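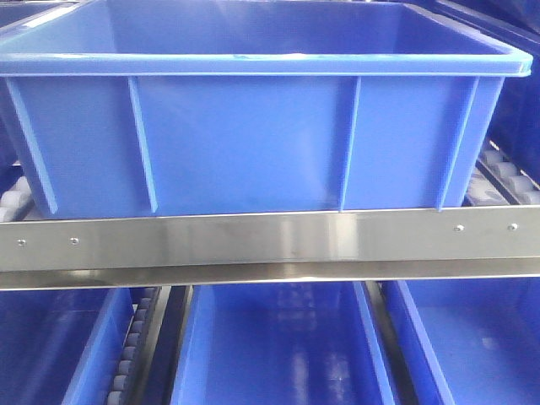 A blue bin on the flow rack, no label.

The Komico bins have landed. Anyone who has walked down the back aisle lately will have noticed, as the back aisle is now very blue. The old mix of cardboard, milk crates and one mysterious wicker hamper has gone to wherever those things go, and we have 90 matching plastic bins to show for it.

They nest nicely when empty. They slide down the rack as they should, provided you put them in narrow end first and don't lean on them while looking for your phone. The thick rim makes a decent handle. A few have picked up scuffs already, and we would love to say that this is the supplier's fault.

What they don't come with is labels. The plan was to have labels on everything before the bins went out on the rack, and the plan was a good one. Then the label printer from Miketti arrived with a roll of tape meant for some other printer, and the bins went out anyway. The right tape is on order. We are told May.

Until then, a modest request: please don't write on the bins. Marker does not come off this plastic. We know this from the bin now living under the sink in the break room, which will say "MISC DO NOT MOVE" until the sun burns out. If you must mark something, use a card and a clip. There are 40 clips in the drawer by the door, or there were on Monday.

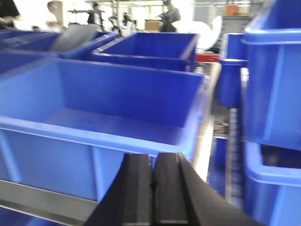
STORAGE & SUPPLIES

Empty bins first. If a bin has nothing in it, it is fair game, and you don't have to ask. If it has one glove in it, it is also fair game, and the glove goes on the hook by the Temba cabinet with all the other single gloves. We have never had a pair come off that hook.

Flat things are the trouble. Panels, lids and trays do not care for a bin with slanted sides. They go in at an angle, stick out over the top and catch the sleeve of whoever walks by next. Anything wider than the bin should go on the flat shelves at the end of row 11, which were put up for exactly this purpose and currently hold somebody's bike helmet.

That goes for the metal trays too. They have been traveling a good deal this spring, and we have found them under a plant, behind the copier and, once, holding a door. The Sterkito order form still lists them as part number 821, should any more wander off for good, but we would prefer to find the ones we own.

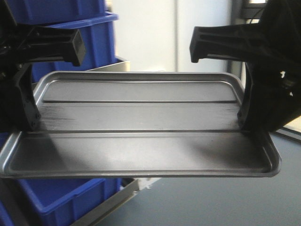 One of the metal trays, with some scuffs on it.

Scratches are fine - a tray with marks on it is still a tray, so please stop setting those aside in a "to be looked at" pile. Bent ones can go in the scrap cage. Wipe off whatever was on it, stack it rim up and leave the stack low enough that the next person can see over it.

The bike helmet can be claimed at the front desk.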